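Home & Workshop | Repair

arms; the fan noise had driven Covadonga Casado to gardening.

Old office towers never die at Clommont. They get opened on a slatted bench, and October is the busy season. The blue plastic parts are the ones you may touch.

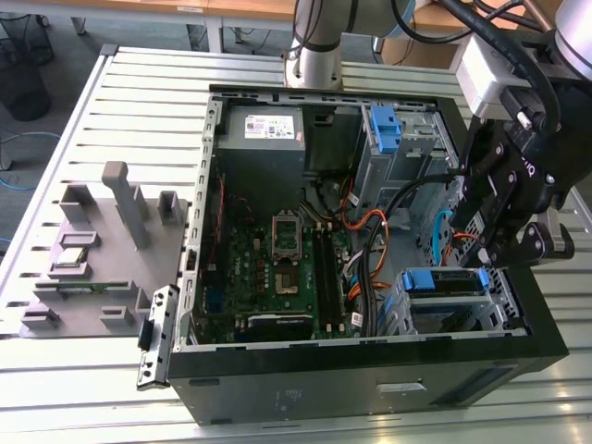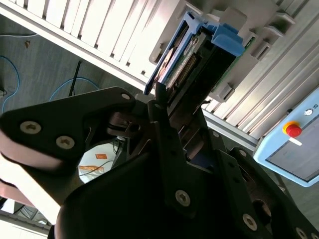
What to keep

Drives, memory, the power supply if it behaves. Casado's rule is to leave the socket alone until the new chip is in your hand. She has 398 orphaned screws.

Comments

Rommel Tan: Only 398?
Humaira Yousafzai: I paid 140 for mine. It hums.

Contact | © Clommont | Back to top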